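自带午餐与保温午餐袋使用常见问题

Purkley学校后勤与膳食服务处

分享 30 评论 16

本页汇总学生家庭就自带午餐及保温午餐袋提出的常见问题,适用于Purkley学校本部及Naqvi校区。两处规定不一致的,均在相应条目中注明。选用学校供餐的学生,如另带水果或加餐,亦按本页办理。

一、总则

哪些学生可以自带午餐?

全体在读学生均可自带午餐。家庭应在学期开始前提交《自带午餐登记表》。学期中途由供餐改为自带,或由自带改为供餐的,自登记次月起生效,当月已缴餐费不予退还。

仅偶尔自带一天,是否需要登记?

不需要。请于当日上午八点前通知班级,以便食堂调整份数。逾期通知的,当日餐费照常计算。

是否必须使用保温午餐袋?

携带熟食、乳制品、肉类、蛋类或已切开的水果时,应使用带隔热内衬的午餐袋。仅携带面包、饼干、整果等常温食品的,可使用普通布袋或餐盒,但袋口须能够闭合。

学校是否指定品牌?

不指定。学校小卖部代售Forkico午餐袋,仅为方便家庭选购,与是否准予自带午餐无关。家中已有午餐袋且状况良好的,请继续使用,无须另购。

午餐袋尺寸有无限制?

本部餐架每格宽30厘米,午餐袋平放后应能完全放入格内,提手及背带不得垂出格外。Naqvi校区采用挂钩存放,对宽度不作要求,但袋上须有可供悬挂的提手或背带。

二、选购与检查

选购保温午餐袋时应注意哪些事项?

建议优先查看内衬与拉链。内衬应连续完整,接缝处平整,手指沿缝线按压时不应露出夹层。拉链应能由学生本人单手拉合;低年级学生手部力量较小,宜选用拉头较大或带拉环的款式。袋底应有一定硬度,使餐盒放入后保持平稳。

银色内衬起皱是否影响使用?

铝箔类内衬经多次折叠后出现褶皱属正常现象,只要没有裂口、剥落或孔洞,可以继续使用。内衬表面如有银色碎屑脱落,应当停用,不得以胶带粘补后继续盛放食物。

深色与浅色外层应如何选择?

室内存放条件下,二者差别不大。深色面料较耐脏,但污渍不易察觉,家长检查时应同时用手触摸底部与四角。浅色拼接部分容易留下果汁及酱料痕迹,宜当日擦拭。

背带过长应如何处理?

可调节背带请收至最短,不可调节的请卷好后用布带或魔术贴束紧。乘坐校车时,背带应收在袋身一侧,避免与座椅扶手或其他学生的书包缠绕。

三、装袋顺序

午餐袋应按照何种顺序装入?

装袋前先将袋盖完全翻开,把内衬四角撑起,确认袋内干燥且无前一日遗留物。随后在底部放置冰袋(如需),其上平放主餐盒,水果放在餐盒一侧或上方,餐具与餐巾放在最上层。汤类容器须单独直立放置。

袋盖应在全部物品放妥后一次拉合。拉链难以合拢时,请取出一件物品重新摆放,勿强行拉扯。长期超量装填会使拉链两端受力变形,是代售款送修的常见原因。

水果应放在主食之前还是之后?

整果一般后放。梨的表皮受压后容易出现褐斑,香蕉弯曲且较长,均不宜压在餐盒之下。若午餐袋较窄,可将香蕉沿袋壁斜放,梨置于另一侧底部并以餐巾隔开,再放入较轻的面包或饼干。
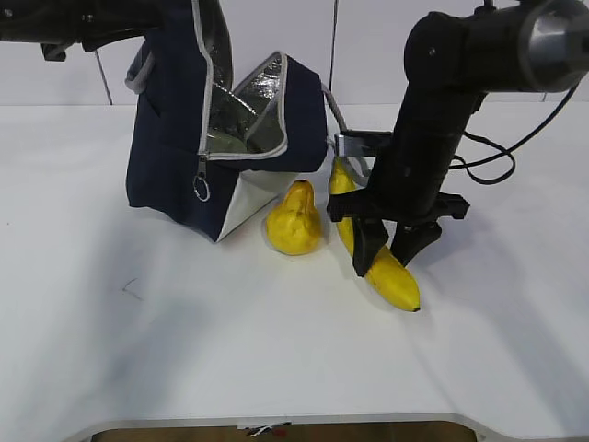
同时携带两种水果的,应避免将果柄朝向另一只水果的表皮。果柄较硬的梨在颠簸中容易划伤香蕉,划痕处到中午时往往已经变软。装袋时把果柄转向袋壁,或在二者之间加一层厚餐巾,即可避免大部分损伤。

水果需要事先清洗吗?

需要。连皮食用的水果应在家中洗净并擦干后装入。香蕉、橘子等去皮食用的水果,也应冲洗外皮,擦干后再与其他食物同袋。教室洗手池不用于清洗食物。

可以携带切好的水果吗?

可以,但须装入带盖容器,并与冰袋同放。切开的梨和苹果表面会变色,不影响食用,如学生介意,可在切面涂少量柠檬汁。未在午餐时间吃完的切块水果应当丢弃,不得带至下午加餐时食用。

每日水果数量有无规定?

学校建议每餐不超过2件整果,以免剩余过多。学生食量差异较大,该建议不作为检查依据。确因健康原因需要增加的,由家长自行掌握。

香蕉放入午餐袋后很快变黑,是否已经变质?

外皮变黑不等于变质。香蕉长时间紧贴冰袋时,外皮会因低温变暗,果肉通常仍可食用。请将香蕉放在远离冰袋的一侧,也可以单独放在书包外袋中携带。果肉渗水或有酒味的,不得食用。

四、冷藏与加热

学校是否提供冰箱?

本部设有学生冷藏柜两台,供需要冷藏药物或特殊膳食的学生使用,须凭医疗说明申请。一般午餐不进入冷藏柜。Naqvi校区目前没有学生冷藏设备,相关家庭请在登记时提前说明。

冰袋应如何使用?

冰袋应在前一晚放入冷冻室,使用前擦干表面水分。小卖部代售的Hurkel冰袋为硬壳式,平放于袋底即可;软质冰袋请先装入密封袋,以防破损后内容物接触食物。冰袋放学后须带回,校内不代为冷冻。

热食与水果可以放在同一袋中吗?

可以,但热食应装入保温罐,并与水果隔开。不得将热食保温罐与冰袋放在同一隔层。午餐袋没有隔层的,建议热食与冷食分袋携带,两只袋均须标注姓名。

食堂是否提供加热服务?

本部食堂在午餐时段开放加热台,由工作人员操作,容器须为可加热材质,盖上写明姓名与班级。送至加热台时应将餐盒从午餐袋中取出,带有金属内衬的午餐袋一律不得放入微波炉。Naqvi校区暂不提供加热服务。

五、存放与取用

午餐袋到校后放在何处?

本部餐架共设176格,按班级划分,格位号由班级统一分配,学期内不作调整。学生到校后应先放置午餐袋,再进入教室。餐架靠窗一侧在上午有日照,该侧遮光帘由值日人员放下,学生请勿自行拉开。

格位不足时如何安排?

格位优先分配给长期登记自带午餐的学生。临时自带者将午餐袋交至班级周转箱,由班级在午餐前统一送往餐厅。周转箱内物品会叠放,易压坏的水果请放在硬质盒中。

用餐时如何摆放?

请将午餐袋置于餐桌上本人座位前方,打开袋盖后取出食物,随即把空袋移至座椅旁的挂钩上。餐桌宽度有限,袋身长时间留在桌面会妨碍对面同学用餐。整果直接放在桌面上时,请在下方垫餐巾。

剩余食物与果皮如何处理?

果皮、果核投入餐厅厨余桶,不得放回午餐袋。未拆封的食品可以带回家中。学生之间不得交换食物,该规定与过敏管理有关,请家长向低年级学生详细说明。

六、清洁与保养

午餐袋多久清洗一次?

内衬每日擦拭,外层视脏污情况清洗。擦拭内衬时请用软布蘸温水及少量餐具洗涤剂,沿缝线由内向外擦,再以清水布擦净,翻开袋盖晾干后方可合上。

可以使用洗衣机吗?

请以产品标签为准。Forkico代售款的标签注明仅限手洗,小卖部对机洗造成的内衬脱层不予更换。烘干机及熨斗均不得使用。

内衬有异味如何去除?

可撒入少量小苏打,敞口放置一夜后擦净。香蕉皮及果汁渗入底部缝线是异味的主要来源之一,擦拭时应特别检查底部四角。经两次处理仍有明显气味的,建议停用。

拉链不顺畅怎么办?

先用旧牙刷清除链齿间的食物残渣,再以少许石蜡涂抹链齿。拉环脱落的,可用金属小圈或结实的细绳代替,绳圈不宜过长。小卖部可为代售款更换拉头,每次收取16元,通常次日可取。

七、姓名标注与失物

姓名应标在什么位置?

标注在袋盖内侧及背面,写明姓名、班级。不建议仅在背带上系挂姓名牌,易脱落。外观相同的午餐袋较多,低年级家庭可另加颜色标记,帮助学生辨认。

遗失的午餐袋到哪里领取?

当日未取走的午餐袋,在放学后送至后勤与膳食服务处窗口。工作人员会取出并丢弃其中的易腐食物,餐盒不代为清洗。无人认领的午餐袋保留至当月月末,之后清洁消毒,供临时需要的学生借用。

取错午餐袋应如何处理?

请立即告知值班教师,在核对姓名前不得食用袋内任何食物。已经误食的,值班教师将按过敏管理流程通知双方家庭。

八、低年级课堂练习

低年级为什么安排装袋练习?

该练习属于生活自理课程内容,每学年十一月进行,旨在使学生能够自行打开袋盖、放入与取出食物、拉合拉链。练习中使用仿真水果及空餐盒,家庭无须准备食物。

练习用仿真水果可以带回家吗?

不可以。仿真水果按套保管,课后由教师收回。学生误将其装入午餐袋带回的,请于次日交还班级。仿真水果不得与真实水果存放在同一容器内。

家长在家中可以如何配合?

可在前一晚让学生自行把水果和餐具摆在桌上,再按照本页第三部分的顺序装入一次,次日早晨由家长放入冰袋和主餐盒。对于尚不能独立拉合拉链的学生,可由家长扶住袋身,学生操作拉环。

九、其他

规定调整如何通知?

本页内容如有修改,由后勤与膳食服务处在校内公告栏同步张贴,并发至各班家长群。纸质版可在本部窗口及Naqvi校区门厅领取。

对本页内容有疑问应向何处咨询?

请在午餐时段以外前往后勤与膳食服务处窗口,或通过班级转交书面意见。涉及食物过敏、宗教饮食及医疗饮食的事项,请填写《特殊膳食申请表》,由服务处会同校医室答复。

分享 30 评论 16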